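Lilwood workshop arm moves on to kitchen tools

September 2021

The shared workshop at Lilwood has finished the second stage of its tabletop arm build, a six-joint manipulator assembled on the members' own benches over the past year. The arm, listed in the workshop's project log as Trerkulero, now runs from a single control box and has started on a set of household objects after a spring and summer spent on wooden test blocks.

The mechanical side is mostly unchanged from the first stage. Joints one to three use stepper motors with belt reduction, and the wrist joints use smaller geared servos. The links were cut from aluminum tube on the workshop's own saw, with printed brackets at each end. Reach from the base axis to the gripper tips is 400 mm. The original base plate flexed when the arm was fully extended, and it has been replaced with a thicker one bolted through the bench at 4 points.

Most of the recent work went into the wrist. A small camera now sits just behind the fingers and looks down past them, so the view moves with the gripper. The earlier setup used one camera on a fixed post, which lost sight of the target whenever the forearm passed over it. The post has been kept for logging but is no longer used for control.

The current object set covers items that a person would leave on a table or counter: forks with thick handles, some with the store tag still on, sliced bread on a round board, cups, lids and a dish brush. Tags are left in place on purpose. They change the outline of a handle and give the grasp planner two possible edges to choose from, and the first version of the planner picked the tag more often than the handle.
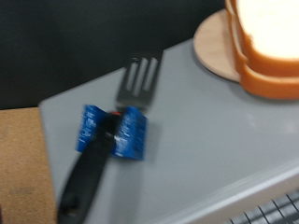

Blur remains the main open fault. The camera has a rolling shutter and a fixed exposure setting, and at the default approach speed of 200 mm per second the frames taken during a move carry very little fine detail. Print cannot be read and edges come out soft. The builders have tried two fixes. The first drops the approach speed to 100 mm per second for the last part of the move, at the cost of a longer cycle. The second holds the arm still for a moment above the object and discards everything recorded before the stop. The second method gives cleaner grasp points and is now the default, though the pause has to be set by hand for each payload - the wrist rings longer with the heavier fingers fitted.

Lighting was changed at the same time. The overhead tube was producing bright spots on polished metal and has been swapped for two diffused LED panels at the sides of the bench. Dark handles are still harder to pick out than light ones against a dark background, and the segmentation threshold is set separately for them.

Control software runs on a used desktop PC under the bench. The motion code was adapted from Sarkmont, a set of scripts first written for the workshop's pen plotter, and still uses the same serial format. Motor drivers came from Santoso, as did the spare limit switches fitted after one failed on joint two.

Next on the list are a set of softer finger pads and a cable guide for the wrist, where the camera lead has already worn through its sleeve once. A global-shutter camera has been priced but not ordered. The builders plan to post the bracket files and wiring diagram in December, after the base drawings have been redone to match the new plate. The arm can be seen running during the regular open evenings at the workshop, bench space permitting.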